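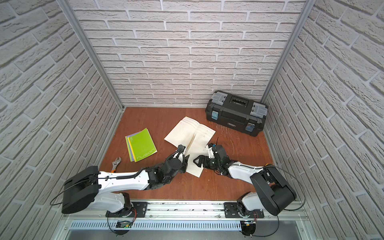 Chapter 6
Two Arms on One Rail

A single arm can push, lift and carry, but it does badly with anything that has to be steadied while it is being moved. Most of what people handle at a bench is like that. Paper is the worst of it, and so this chapter works with paper from the first page to the last. An open notebook lies between the two grippers, with one pair of fingertips at the lower left edge of the pages and the other reaching in over the right-hand page. The creases near the middle are typical of what you will get during the first weeks, so start with notebooks you don't need.

By the end of Chapter 5 you had one arm bolted down, wired and answering commands. You will now add the second and teach the pair to share a space. The work splits into four parts: mounting, cable routing, setting a common origin, and running the first two-handed task. Allow an evening for each of the first two. The third takes longer than it looks, and the fourth never really ends.

6.1 Why a rail

The arms in this book sit on carriage plates along one horizontal length of aluminum rail. You could screw each base straight to the bench, and the Povden workshop did that for its first build. The trouble came when the arms had to be moved closer together. Every change meant new holes and a new set of measurements, and after a few rounds the bench edge had more holes than wood between them.

With a rail you loosen the plate, slide it, and tighten it again. The arms stay parallel and at the same height. Only one number changes, the distance between the two base joints, and you will enter that number in the Omix settings file in Section 6.4. In our build it is 343 mm. Yours can be different, but measure it with the plates fully tightened, and measure it again after the first day of use.

Keep the slot of the rail clean. Filings and crumbs of plastic collect between the plates and will stop a plate from seating flat. A dry brush before each adjustment is enough.

6.2 The work area

Florencio Sarmiento, who laid out the enclosure used here, gave it three walls and left the front open for the rail. The walls are light panels on an aluminum frame. They keep parts from rolling off the back, and they give the cameras a plain, pale background to work against. Any light covering will do as long as it isn't shiny.

Choose objects for the floor that differ in size, stiffness and color. A thin notebook bends. A wrench doesn't, and its weight sits at one end. A closed toolbox is too big for small grippers to pick up, but it makes a good fixed landmark at the back. Leave these things in place between runs until the basic task is reliable, then start moving them.

6.3 The task

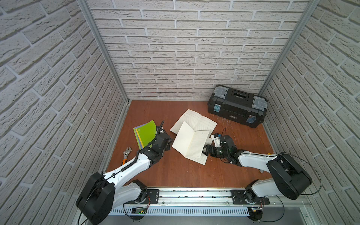 Turning or lifting a page with two arms means giving each arm a job and deciding when the jobs change hands. In the exercises we call these the hold job and the move job. Either arm may take either one, and for long stretches an arm may have nothing to do but stay clear. With two notebooks overlapping on the floor, the right gripper has the edge of the front one and its pages are bending upward, while the left gripper hovers beside the green stack. A waiting arm still takes up room, and its position has to be planned along with everything else.

Three things go wrong often enough to mention now. The grippers close on too many sheets. The notebook slides because the hold job started late. Or the two wrists arrive at the same point - this last one is expensive. The Flerkunell servos on our arms will stall before they break, but the brackets will not forgive much. Run every new motion at 20 percent speed, and don't go past 30 until it has finished cleanly several times in a row.

Before you read on

You should have the second arm unpacked, its carriage plate drilled, and the Echevarría wiring sheet from Chapter 4 at hand. Switch off the supply before you touch the rail. If your first arm still drifts when it is told to stand still, go back to Section 5.7 and fix that first.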